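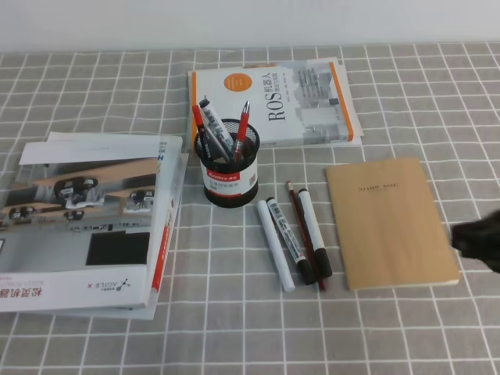
How often should the fingertip pads be changed on a gripper that spends its day sorting pens?

Change them when a smooth marker starts to turn in the grip during a lift, and check for it at the start of every shift. On our cell that has worked out to every 562 picks, but your tips and your pens will give you a different number.
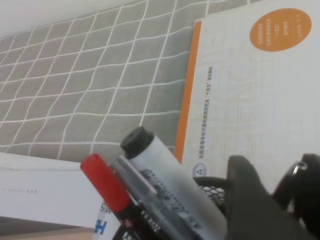
Posted by lindberg_bench
12th December, in Setup and Maintenance

Hello all, and thanks for the patience with my last long post! I look after the desk-tidying cell at Irnville, the one that takes markers and pencils out of a mesh pen holder and puts them back. I've been chasing a slip problem and would love some opinions.

Capped markers come out nicely when they stand apart from each other. When two lean together, one finger catches the rim of the holder on the way down, the pad gets a little nudge sideways, and after enough of those nudges the grip is off center. I've been re-gluing the pads, wiping them with a damp lint-free cloth, and re-zeroing the gripper with the fingers closed. Closing force is at 43 percent. Is that low for a plastic barrel?

gridcloth
Welcome back! 43 sounds fine to me, and I'd leave it alone. I ran ours at 70 for most of March and all I got was pads that peeled faster (and one very sad pencil). I'd look at your approach height first. Raise it 5 mm, let the wrist camera take another look, and then come down along the lean of the pen instead of straight down.

nazari_cell2
I'm going to disagree a bit, with love. Approach height matters, sure, but if the pads are moving on the fingers then the glue is the trouble and no amount of path tuning will save you. We went over to the Skirnov slip-on tips and I haven't touched adhesive since. They do pick up lint from a cloth tabletop, so give them a wipe at lunch.

gridcloth
Slip-on tips are thicker, though, and that mesh holder is narrow. With two markers side by side you may not get a finger in at all. I tried a set and took them off the same afternoon.

nazari_cell2
Fair point on the thickness. Ours is a wider cup. You could trim the outside of the tip and leave the gripping face as it is – I've done it with a craft knife and it held up.

lindberg_bench
Thank you both, this is so helpful. I raised the approach by 5 mm this morning and the rim contact is gone on the markers that lean left. The right-hand ones still brush it now and then. I also noticed the tablecloth had crept, so the printed grid no longer lined up with my taught points, and I've clamped the back edge and taught the holder position over again. I'll trim one pair of tips over the weekend and leave the other pair glued so I can compare.

oldteachpendant
Check the camera bracket screws while you're in there. Mine had backed out half a turn and it looked exactly like a pad problem. A drop of the removable threadlocker and it's been fine.

lindberg_bench
Well, would you believe it, one of them was loose. Snugged it up and I'm redoing the hand-eye calibration now. Will post the pick log when it's done.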